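18 July 2018, sock cell

Left gripper was closing crooked again, so I spent the morning on it with Uliana. The two finger screws had backed out a hair (same as last time!) and I put them back in with thread lock, then re-zeroed the jaw from the laptop. Left the arm parked over the table with the fingers open wide while I went over the cables.
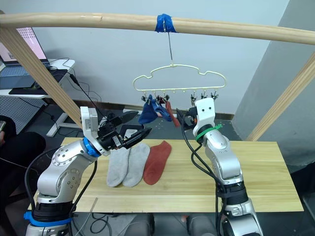
The cables are my next worry. The loops by the right gripper hang in front of the arm, and I'd like them tied in closer before Szymon starts his long runs. Zip ties are in the Stuter box, second drawer. Please don't pull them tight, we lost a connector that way at cycle 927.

Then the hanger. I checked that the tape on the hook was still good, and went through the clips one by one for weak springs.

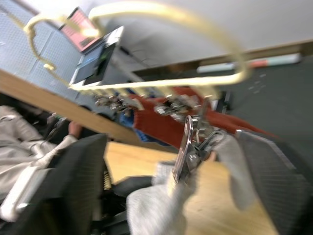
Two clips felt soft to me, so I've asked Caroline to add a pack to the Mellska order. Wrist camera offset is saved as set 144, use that one and not the old default. Still to do: grease the right wrist, and redo the table height check in August.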